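Shelf-edge snag

From the Skoltley Household Robotics Wiki

This article needs more sources. Last edited 27/11/2025.

A shelf-edge snag (also edge catch, or lip snag in older Emmont notes) is a fault in which a robot's finger, or the thing it is holding, catches on the front edge of a shelf while the arm is still moving. The arm carries on towards its target, the shelf doesn't give, and force builds until something slips, bends or tips over. Mostly seen in tidying work – shoes, books, folded towels. Rare on tables.

It is counted as a contact fault, not a grasp fault, although the two get mixed up in logs. See Grasp slip.

Background

The term came into use at Emmont during work on the Golob tidying controller. Early trials used deep, closed cupboards and the fault hardly showed up. Open racks brought it out almost at once. They are light, they stand free, and their shelves are thin enough for depth sensing to put the edge in the wrong place.

The Rarnurthorpe incident

The best known case. In May a two-armed robot running Golob was putting slippers away on an open shoe rack at the Rarnurthorpe test flat. A finger on the right hand went under the front edge of a shelf during a lift. The controller read the extra load as a heavy shoe and pulled harder. The rack came forward off its back feet and leaned on the robot's forearm.

Nobody was hurt. The operator hit the stop, but by then the arm had been pushing for nearly 3 seconds. One finger joint was bent and the rack had to be put back by hand. The log showed 137 contact warnings, all of them below the level that would have halted the arm, so none was acted on.

The write-up gave two causes:

Load limit set once for the whole arm, with no lower limit close to furniture.
Lift path began before the fingers were clear of the shelf above.

A third point, that the rack was not fixed to the wall, was noted but not treated as a cause. Most racks in homes aren't fixed either. This is still argued over on the talk page.

Signs

Load rises while the hand position hardly changes
Held item turns in the grip with no command to turn
Scraping noise, or a jump in the wrist reading when the edge lets go
Furniture moves in the head camera view while the base is still. This one is often missed becuase the tracker takes it for the robot swaying

Soft footwear makes detection harder. A slipper squashes before it passes any force back to the fingers, so the warning comes late. Footwear left with the toe over the front of a shelf is worse again, as there is no clean edge for the camera to find.

Related hazards

Loose cables on the floor near the work area. Not part of the fault itself, but a robot that steps back after a snag may step on to them. The Rarnurthorpe report lists this as a seperate risk with its own action. Low chairs beside the rack can also limit the room an arm has to back out sideways.

Prevention

Current Golob practice, in the order the checks are made:

1. Look before reaching. Head camera takes in the whole rack, both uprights and each shelf front, plus anything sticking out past the edge, such as the toe of the pink-grey slipper on the middle shelf at Rarnurthorpe. Hands stay low and out in front of the rack until this is done.

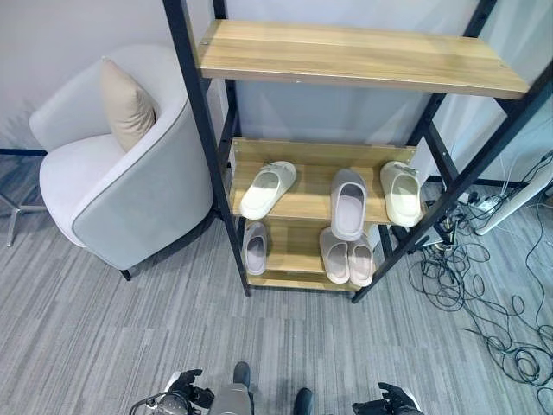 2. Back out first, then lift. Fingers must be clear of the shelf front before any upward move. Straight out, no diagonal.

3. Lower load limit near furniture. Applies to both arms, also when only one is working.

4. Halt on repeat warnings. A run of small contact warnings now counts the same as one big one.

After a snag the arm should go slack, not reverse. Reversing can drag the rack further.

See also

Grasp slip
Tip-over (furniture)
Golob release notes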